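Remow @remow_bench

A thread on how we collect grasp examples for bin picking. It covers what we log, what we throw away and what we would do differently. It is long, and most of it is about bookkeeping.

The task: the arm reaches into a metal bin, takes hold of one object, lifts it, and puts it down somewhere else. One attempt is one example. An example has a view of the bin before the attempt, the pose the gripper was sent to, the finger positions on closing, and a label.

The label is the hard part. We started with success and failure. That lasted a week. A glove that comes up by one fingertip and drops halfway is a failure if you ask the scale and a success if you ask the fingers.

Now there are four labels: held, slipped, missed, blocked. Held means the object was still in the fingers at the drop point. Slipped means it left the bin floor and did not arrive. Missed means the fingers closed on air. Blocked means the arm stopped itself before closing.

Blocked used to be thrown away. Willy Dierckx argued for keeping it and he was right. Most blocked attempts are near a wall, and a model that never sees them will propose wall grasps all day with high confidence.

Walls deserve a post of their own. With sloping sides, the free space for the wrist changes with height. A pose that is fine at the bin floor can have the wrist in the rim on the way there. We check the path as well as the end pose, and we log which of the two failed.

On choosing objects. We want things that fail in different ways. Rigid and boxy, rigid and awkward, soft, rounded. The names on the object list are dull on purpose: brick, glove, tape, bracket. If two people would give the same object different names, the list needs a better name.

We keep the number of objects in the bin low for the first stage. A full bin gives more contact between objects, and then you cannot say whether the grasp was bad or the neighbour was in the way. Clutter comes in the second stage, with its own split.

Clamp the bin. An unclamped bin creeps with every contact and your calibration creeps with it. We lost 76 attempts in August to a bin that had shifted by the width of a finger. The poses in the log were correct for a bin that was no longer there.

Mark the table as well. Tape corners cost almost nothing and let you put things back after cleaning. They do not replace calibration. They tell you when to redo it.
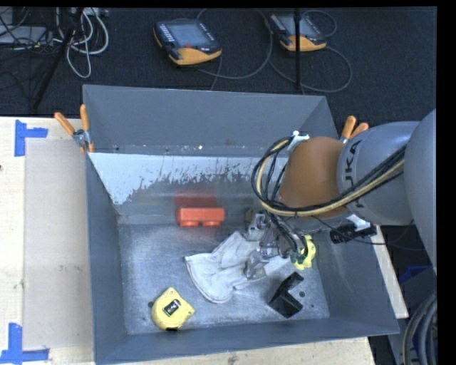
Posted by Roel Goossens for Remow
March 28, 2021

The glove is the most useful object we have. Every drop leaves it in a new shape, so there is no fixed grasp point to memorise. The model has to find a fold or an edge that the fingers can close on, and it has to find it again next time.

It is also the object with the most label disputes. Two of us label every glove attempt separately. Where we disagree, the attempt goes into a third pile and is left out of training until we have looked at it together. Nearly 23 per cent of glove attempts end up there. For the brick it is too few to plot.

A worn metal floor is a nuisance for depth. You get reflections, and a strongly coloured object gives you a second, blurred one in the metal. An early version of our segmenter drew its outline around the brick and its reflection as a single object. The proposed grasp was then centred on bare metal.

We tried a matt liner. It fixed the reflections and the model trained on it fell apart as soon as the liner came out. So the liner is gone and the bright floor stays in the data. If the bin on the job is shiny, the bin in the examples should be shiny.

How attempts are chosen. Random poses are cheap to generate and mostly miss. Poses from the current model mostly land where it is already confident. We mix the two and record which source each attempt came from. Leave that field out and you cannot rebalance later.

There is a third source, which is a person. For some objects we jog the arm by hand and close the fingers where we think it should work. Slow, but it gets the model out of a corner. On the black bracket it had settled on one arm of the L and would try nothing else. An hour of hand-placed grasps near the inner corner was enough to shift it.

Hand-placed grasps carry the habits of the person. I approach from straight above nearly every time. Willy tilts. If you only use my examples, you get a model that will not tilt. We log the operator for this reason and we swap halfway through a session.

Resetting the bin between attempts. If the object is held, the arm takes it to the drop point and then drops it back in from a set height with a random offset. If it slipped or missed, we leave everything as it fell and go again. After 16 attempts we stop and tip the lot out by hand.

The manual reset matters more than I expected. Without it, the objects migrate. Round things go to a corner and stay there, and after an hour you are collecting the same example over and over with slightly different timestamps.

The split. Do not divide attempts at random into training and test. Consecutive attempts share nearly the whole bin layout, so a random split puts close copies on both sides. We split by session. Test numbers dropped sharply when we made the change, and the new ones were the first we could believe.

We also hold back 2 objects completely. They are never in the bin during training sessions. They are kept in a drawer in another room, after an incident in which one of them was put in with the others on a Friday and stayed for half a session. That half session is now deleted.

On fingers. The gripper has jointed fingers, so the closing position is several numbers and not one. We record all of them at every time step. The final values alone hide a lot. A finger that stalls early and then moves again has usually pushed the object first and gripped it second.

Cables. Anything that runs along the arm needs slack for the wrist, and slack catches on things. We limit wrist rotation in the pose generator so the loop never gets pulled tight. This is a bias in the data. It is written in the notes that go with the data, under "limits", with the exact range.

Please write that section for your own sets. Every rig has limits that look like preferences once they reach the model. Someone who trains on our examples and sees no grasps with a large wrist rotation should be able to find out why in one minute.

File layout, for those who asked. One folder per session, one file per attempt, one text file per session with the object list, the operator, the calibration result and free comments. The comments are worth reading. "Tape keeps landing on its face" explained a week of odd numbers.

The tape measure is a good example of a resting pose problem. Lying flat it offers a wide body that is awkward to get under. On edge it is an easy grasp. The two should be counted separately, and for a long time we did not. A success rate per object is an average over poses, and the average tells you little if one pose dominates.

We now log the resting pose by hand after each drop. It takes a few seconds. We did try to do it automatically, and spent more time correcting the output than it would have taken to type it.

Calibration check at the start, in the middle and at the end of each session. The arm touches a fixed point and we compare. If the last check fails, everything since the previous good one is marked as suspect. Suspect attempts are kept but never used by default.

Speed. People ask why we run so slowly. At full speed, slipped attempts go up, and most of the extra ones are caused by the lift and have nothing to do with the grasp. We want the grasp to be the thing being labelled. Fast lifts will be a separate set with its own name.

What we got wrong so far, in order of cost: the random split, the shifted bin, two labels in place of four, and no operator field in the first sessions. The last one cannot be repaired. We have those attempts and no way of knowing who placed them.

Next in line is clutter, then a deeper bin. The Vusbridge set stays frozen as it is, so that older results can still be compared. New sessions go into Caltenus, with the four labels and the resting pose field from the first attempt onwards.

Someone asked whether the old two-label sessions will be converted. Partly. Success maps to held. Failure cannot be divided into the other three without going back to the recordings, and I have done one session that way. It took most of a day, so the rest will wait.

Another question was about objects that jam under the rim. We count those as blocked if the arm stops on the way in. If the fingers get there and close on nothing, it is missed. The written rule is in the session notes, with the borderline cases listed by attempt number.

Replies are open. If you label soft objects with more than two people, I would like to know how you settle the disagreements.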